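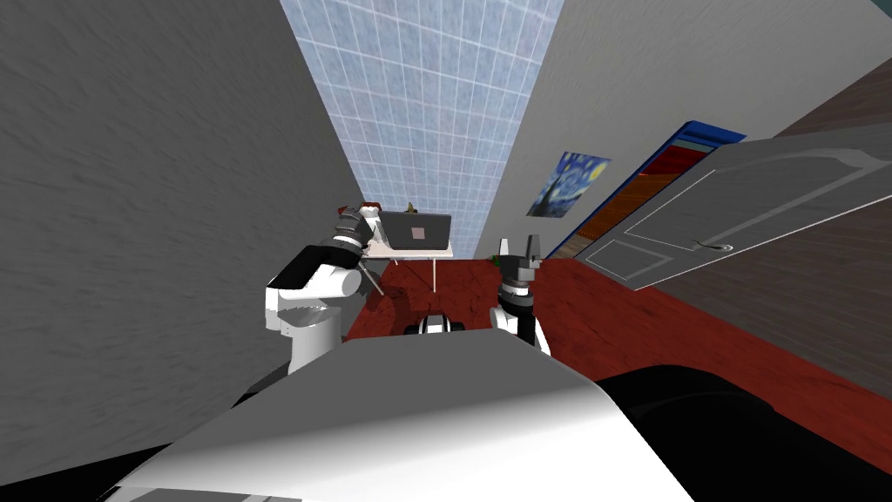 Barbieri

Firnetti Lake Listener, Mark 2

I built the first one of these after a long, cold December on the shore at Tustivdale, listening for our lake serpent with a hydrophone that packed it in before midnight. This one's tougher! The housing is 316 stainless, the cable is 70 metres (enough for most of the deep spots people write to me about), and it runs off six AA batteries you can get at any servo.

It'll plug straight into a Hesteck recorder, or anything else with a 3.5 mm mic socket. Headphones aren't included, sorry.

What will you hear? Boats, mostly, and a lot of fish. I've got some 316 hours of tape now and there are two bits I still can't explain, so make of that what you will. Rinse the cable in fresh water if you've been in salt, and don't coil it tight.

Colour: black or grey. Spare O-rings are in the lid pocket. Allow a fortnight for me to put yours together.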